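so I have now spent 24 days trying to learn to make soap from scratch and I have Thoughts, a thread

it started because my neighbor Maureen gave me a bar she'd made with oatmeal and honey, and I used it down to a sliver and got weirdly sad when it was gone. asked her for the recipe. she handed me a photocopy of a photocopy and told me to buy goggles first

first batch was olive oil, coconut oil, a bit of castor. I weighed everything twice like she said. what I did NOT do was read the part about lining the mold, so I spent a Sunday evening chipping soap out of a loaf pan with a butter knife

(the pan is a soap pan forever now, don't @ me)

second batch I got cocky and added lavender oil and way too much of it. my whole apartment smelled like a great-aunt's closet. Lacey from work came over, stood in the doorway and said "wow, okay" and asked if we could eat outside

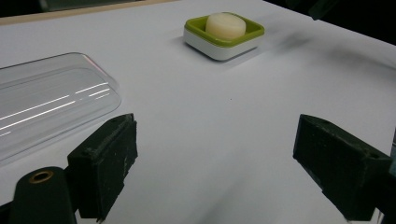 anyway the big thing with cold process is the waiting. you pour it, you cut it the next day or so, and then it has to sit on a rack for weeks before it's any good. I am not a person who waits. I tried a bar from batch one way too early and it went to mush in the shower in 6 days

Maureen's comment on this was "well, yes"

batch three was the good one! plain, no scent, a little goat milk I froze in an ice cube tray first so it wouldn't scorch. took forever to come to trace and I nearly gave up and then it went thick all at once, like pudding – I yelled

cut it Thursday. the edges are kind of crumbly and one end is thicker than the other but it looks like SOAP, like something you'd buy at a farmers market from a man named Roy

speaking of which, there is a real Roy (Roy Marsden, Saturday market in Flurthorpe, next to the egg people) and he told me to quit buying little bottles of coconut oil at the grocery store and get the big tub. he's right, I was spending a stupid amount

things still on my list: salt bars, something with coffee grounds for after gardening, and a swirl, which I have watched 77 videos about and still don't understand. everyone's hand just sort of goes whoosh

if you make soap please tell me what you do about soda ash, mine gets this white powdery stuff on top every single time. Maureen says steam it, Roy says leave it alone, and they have both been at this for years so I'm stuck

also I owe three of you a bar. they're curing. July, maybe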